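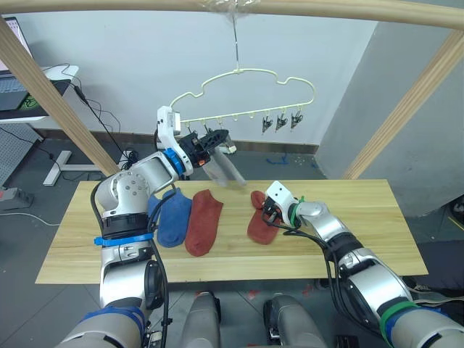

When Unnur Bech took over equipment planning at Duva, the first thing she did was ask for the receipts. There weren't many. The group had bought its first pair of arms in a hurry, and everything else had come out of a general fund under the heading "sundries".

"Sundries was the biggest line on the sheet," she says. "Grippers, cables, a replacement power supply, the wood for the frame. You couldn't tell what a working station had cost us, so you couldn't say what the next one would cost either."

Duva works on laundry handling: picking up socks, sorting them, pegging them on a hanger. It is small work and hard on the equipment. I met Bech in May, while she was finishing a request for 3 more stations, and she had the draft open beside her for most of our talk.

The arms themselves, she says, are the easy part of the budget. The supplier, Fröhlich, gives a fixed price and holds it until the end of the quarter. What catches people out is everything fastened to the arms or standing near them. A station needs a table, a frame overhead, a laptop, a desk for the laptop and enough cable to join it all up. In her draft each of these has its own line, with a name next to it.

"If there's no name, it gets ordered twice or it doesn't get ordered," she says.

Her colleague Rui Calado, who runs the stations from day to day, pushed for a second change. He wanted spare gripper parts bought with the arms, in the same order. The old habit was to wait until something broke.

"We lost 4 weeks over a pair of finger pads," Calado says. "The pads cost next to nothing. The arm stood there the whole time, and so did the person who was meant to be using it."

The new plan has 2 full sets of pads for every station and one spare gripper shared between them all. Calado would have liked a spare arm as well. Bech took it out.

"He put it back in," she says. "I took it out again. We'll see what happens next year."

They also disagreed over the tables. Calado wanted steel benches with fixed mounting points. Bech priced them and found that one bench came to more than the table, the frame and the desk together. They settled on wooden tables, on the grounds that a sock weighs very little and the frame only has to hold up a hanger.

"You can put a screw in it wherever you like," Calado says. "If the bar is too high, you move the bar. I was wrong about the steel, or I was wrong for this job, anyway."

The consumables took longest to agree. Hangers and socks sound like something you pick up on the way in, and for a while that was how it was done. Bech now has an order in for 200 socks in mixed colours and thicknesses, including thin ones, which Calado says are harder to grip cleanly. Hangers are bought in different shapes, because a gripper that has learned one outline may make a poor job of the next.

I asked whether they had looked at leasing. They had. Another firm, Udulen, offered arms on a monthly contract with repairs included, and Bech spent a fortnight on the figures. The contract didn't allow for changing the grippers – that ended it.

"We change something on the grippers nearly every month," she says. "I'm not going to write to somebody for permission each time."

Her advice to a group buying its first station is to buy one and run it for a full season before asking for more. Keep a list on the wall of everything that gets fetched, borrowed or mended, and cost the second station from the list.

The request goes in at the end of the month. Calado has asked to read it once more before it does, and Bech has said he can have it as a PDF.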